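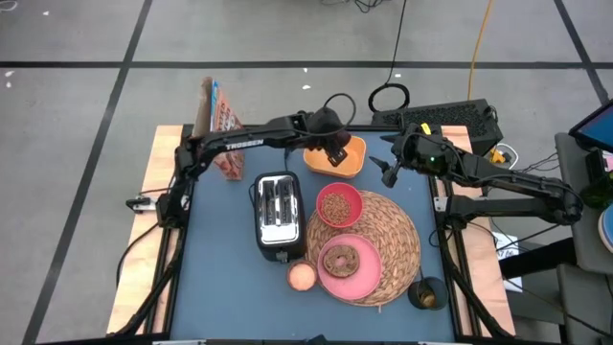

Liste de contrôle sécurité des locaux, avec observations
Site Moreira, bâtiment B, rez-de-chaussée et étage
Tournée de mars
Contrôle effectué par : Margarida Leitão
Accompagnée par : Traian Lazăr (services généraux)
Début de la tournée : 7 h 30

Légende : C = conforme. NC = non conforme. AS = à surveiller. SO = sans objet.
Les points NC sont repris à la fin avec le nom de la personne chargée de la suite.

1. Accès et cheminements extérieurs

1.1 Portail véhicules, fermeture et arrêt d'urgence : C
1.2 Éclairage du chemin piéton : AS
Un luminaire clignote côté parking vélos. Il éclaire encore assez pour qu'on voie la bordure. À remplacer avec la prochaine commande.
1.3 État du revêtement devant l'entrée principale : NC
Une dalle bouge sous le pied, la deuxième en partant du seuil. Le désaffleurement s'est accentué depuis l'hiver. Un cône a été posé pendant la tournée. Il ne tiendra pas lieu de réparation.
1.4 Voie d'accès des secours dégagée : C
Une camionnette était stationnée sur les hachures à notre arrivée. Déplacée sur demande. Noté conforme mais le rappel au livreur est à refaire.
1.5 Point de rassemblement signalé : C

2. Issues de secours

2.1 Issue nord, ouverture sans clé : C
2.2 Issue sud, ouverture sans clé : NC
La barre antipanique fonctionne mais la porte frotte au sol et il faut pousser de l'épaule. Traian Lazăr pense que la charnière basse a pris du jeu. Raboter le bas de porte n'est pas souhaité tant que la charnière n'a pas été vue.
2.3 Largeur de passage, couloir principal : C
Mesurée à l'endroit le plus étroit, devant l'armoire à fournitures. Le minimum retenu dans la consigne du site est de 900 mm et il est respecté armoire fermée. Armoire ouverte, non. Demande déjà faite l'an dernier de la tourner contre l'autre mur.
2.4 Absence de stockage dans les couloirs : NC
Cartons Plallik empilés au pied de l'escalier, vides pour la plupart. À descendre à la benne le jour même.
2.5 Blocs d'éclairage de sécurité, essai par coupure : AS
Essai fait sur les 17 blocs du bâtiment. Tous s'allument. Celui du palier intermédiaire a baissé nettement avant la fin de l'essai, batterie à changer.
2.6 Plans d'évacuation affichés et à jour : NC
Le plan de l'étage montre encore l'ancienne cloison de la salle de réunion. Le plan du rez-de-chaussée est bon.

3. Incendie

3.1 Extincteurs présents à leur emplacement : C
3.2 Extincteurs, date de vérification sur l'étiquette : C
3.3 Extincteurs accessibles : AS
Celui de la cafétéria est derrière le portemanteau. On y arrive, mais avec des manteaux dessus on ne le voit pas. Déplacer le portemanteau.
3.4 Déclencheurs manuels, capots en place : NC
Capot absent au déclencheur de l'issue nord. Le plombage est intact.
3.5 Portes coupe-feu, fermeture complète : NC
La porte entre l'atelier et la réserve était tenue ouverte par une cale en bois. Cale retirée. C'est la troisième fois. Si le passage avec les chariots est trop pénible, il faut demander un système de maintien asservi à l'alarme, la cale n'est pas acceptable.
3.6 Alarme sonore audible partout : AS
Audible dans toutes les pièces sauf un doute dans la chambre froide, porte fermée. À refaire avec une personne à l'intérieur et une autre à la porte.
3.7 Registre de sécurité rempli : C
Les deux derniers exercices y sont. Le temps d'évacuation du dernier n'a pas été reporté, merci à la personne qui l'a chronométré de le transmettre.

4. Électricité

4.1 Armoires électriques fermées à clé : C
4.2 Dégagement devant les armoires : C
4.3 Multiprises en cascade : NC
Deux cas à l'étage, bureaux côté rue. Dans l'un des deux, un radiateur d'appoint est branché au bout. Radiateur débranché pendant la tournée et remis à l'occupant du bureau avec explication.
4.4 Câbles au sol protégés : AS
Passe-câble correct à l'accueil. Dans la salle de réunion, la rallonge du projecteur traverse toujours devant la porte. À fixer le long de la plinthe.
4.5 Test du bouton des différentiels : C
4.6 Prises et interrupteurs, état visuel : C
Une plaque fendue dans les sanitaires de l'étage, sans partie sous tension accessible. À changer quand même, et sans attendre, vu la pièce.

5. Stockage et manutention

5.1 Rayonnages Gultby, fixation au mur : C
5.2 Rayonnages, plaque de charge lisible : NC
Manquante sur la travée du fond. Le fournisseur peut en renvoyer une sur simple demande, il faut la référence qui est sur le montant arrière.
5.3 Charges lourdes en partie basse : AS
En progrès. Il reste des bidons de nettoyant pour sols sur l'avant-dernier niveau. Les descendre.
5.4 Transpalette, état des roues et du timon : C
5.5 Escabeaux et marchepieds : NC
L'escabeau de la réserve a un patin absent. Étiqueté hors service et sorti. Le marchepied de l'accueil est bon.
5.6 Hauteur de stockage sous plafond : C

6. Produits chimiques et entretien

6.1 Armoire produits fermée : C
6.2 Étiquettes d'origine sur tous les contenants : NC
Un pulvérisateur sans étiquette sur le chariot de ménage. Contenu inconnu de la personne présente. Mis de côté dans un bac fermé, à éliminer par la filière habituelle. On ne remplit plus aucun flacon sans étiquette, même pour la journée.
6.3 Fiches de données de sécurité disponibles : AS
Classeur présent. La fiche du détartrant Grullness n'est pas la dernière version. À télécharger et à remplacer.
6.4 Bac de rétention sous les bidons : C
6.5 Gants et lunettes disponibles : C
Il ne reste que de grandes tailles de gants. Commander du petit et du moyen.
6.6 Panneau sol glissant utilisé : C

7. Premiers secours

7.1 Trousse de l'accueil complète : NC
Compresses périmées, pas de sérum physiologique. Le contenu prévu compte 10 articles, la liste est collée sous le couvercle.
7.2 Trousse de l'étage complète : C
7.3 Liste des secouristes affichée : NC
Une des personnes citées a quitté le site. Aucun secouriste formé à l'étage pour l'instant, point à remonter à la direction.
7.4 Défibrillateur, voyant vert : C
7.5 Lave-œil de la réserve, essai d'écoulement : C
Eau un peu trouble au départ puis claire. Prévoir un rinçage hebdomadaire à noter sur la fiche accrochée à côté.

8. Sols, escaliers, sanitaires

8.1 Nez de marche : AS
Bande antidérapante décollée sur la quatrième marche, côté mur.
8.2 Main courante solide : C
8.3 Sols sans trou ni bord relevé : C
8.4 Tapis d'entrée à plat : AS
Le coin gauche remonte. Adhésif double face essayé, à revoir à la prochaine tournée.
8.5 Température de l'eau aux lavabos : C
8.6 Ventilation des sanitaires : NC
Extracteur de l'étage à l'arrêt. Disjoncteur en position, donc moteur ou relais. Appeler l'entreprise de maintenance.

9. Points de la tournée précédente

9.1 Vitre fêlée du local vélos : remplacée. Soldé.
9.2 Fuite sous l'évier de la cafétéria : réparée. Le fond du meuble a gonflé, sans conséquence pour la sécurité. Soldé.
9.3 Numéros d'urgence près du téléphone de l'accueil : affichés. Soldé.
9.4 Armoire à fournitures du couloir : non traité. Reconduit, voir 2.3.
9.5 Clé de la boîte à clés pompiers : retrouvée, double fait. Soldé.

Suites à donner

Traian Lazăr : dalle de l'entrée (1.3), porte de l'issue sud (2.2), capot du déclencheur (3.4), plaque de charge (5.2), extracteur (8.6), armoire du couloir (2.3).
Margarida Leitão : plan de l'étage (2.6), demande de devis pour le maintien de la porte coupe-feu (3.5), trousse de l'accueil (7.1), liste des secouristes (7.3), rappel par courriel sur les multiprises (4.3).
Équipe de ménage : flacons étiquetés (6.2), rangement des bidons (5.3).
Réception des marchandises : cartons au pied de l'escalier (2.4), remplacement de l'escabeau (5.5).

Commentaires reçus après diffusion

Réserve : pour la porte coupe-feu, on passe avec le chariot une vingtaine de fois dans la matinée. D'accord pour enlever la cale mais il faut que le devis avance.
Réponse M. Leitão : demandé à deux entreprises. En attendant, passer à deux pour les gros chariots.

Bureaux étage : le radiateur servait parce que le convecteur sous la fenêtre ne chauffe plus. Signalé en janvier.
Réponse T. Lazăr : pas trouvé trace du signalement. Je passe voir le convecteur cette semaine.

Accueil : le cône devant la dalle a déjà été déplacé deux fois par les livreurs. Peut-on mettre une barrière ?
Réponse T. Lazăr : oui, il y en a une au sous-sol du bâtiment A.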